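October 4, 2021
Stream client notebook, handheld build

Picked up from Friday's branch. Goal for today was to find out why the handheld client drops to the low bitrate tier and stays there after a short loss burst, while the TV client climbs back on its own.

Setup: server instance on the Vedton box, handheld on the 5 GHz test network, TV client wired. Same save file on both (Kellel, second chapter, the bridge section, plenty of particle effects). Loss injected at the router in bursts of 2 seconds, then left clean.

Run A, default settings. TV client recovers to the top tier after 17 seconds. Handheld never does. Let it sit through the whole bridge section and the menu after it. Input latency on the handheld was 90 ms at the low tier, so the link itself is fine. The estimator just doesn't believe it.

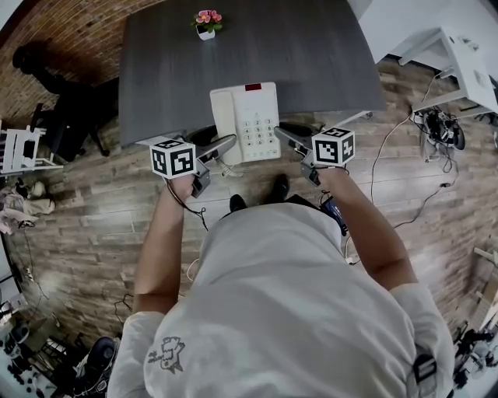

Xinyi Ye thinks the probe packets are being sent but counted as late, as the handheld's radio batches them when power saving is on, and suggests turning that off before touching the estimator.

Tried it. Power saving off, everything else the same as run A. Handheld came back to the top tier in 34 seconds. Slower than the TV, but it gets there. So the batching explains the stuck state. It does not explain the remaining gap.

Shipping with power saving off is not an option. Battery life is already the first thing people complain about on this device. Two ways around it:

Timestamp the probes at the radio driver and not in the app. Cleaner, but needs a driver call that the older firmware does not expose.

Widen the late threshold for probes only. Ugly, works on all firmware. Risk is that real congestion gets read as batching and we climb too early.
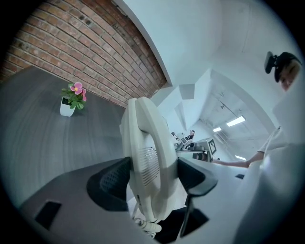
Run C was the second option with the threshold doubled. Recovery looks the same as with power saving off, but on the Breda server (longer route) it climbed, dropped and climbed again four times before settling. Visible as a soft picture that keeps snapping sharp. Worse to play than staying low. Would want a hold timer after each failed climb, with the timer growing each time. Have not written it.

Side note on the save file: the autosave after the bridge writes during the stream handoff, so if you kill the client there you come back before the bridge. Keep a copy of the save or you will replay it every run. Copy is in the shared folder under Tautahi, with the old router scripts.

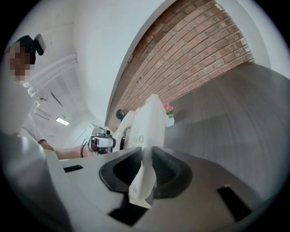
Remaining gap between handheld and TV: suspect the decoder queue. On a tier change the handheld flushes and waits for a full key frame, and the estimator treats that wait as a stall. Log shows a stall flag on each upward step but none on the TV. Could ask the server for a key frame ahead of the switch — Meirion Griffiths had a patch for this on the old client, need to check whether it still applies.

Open:
Hold timer for probe climbs, then repeat run C on Breda.
Which firmware versions lack the driver timestamp call.
Ask Meirion for the key frame patch.
Router script leaves the loss rule active if interrupted. Clear it by hand until fixed.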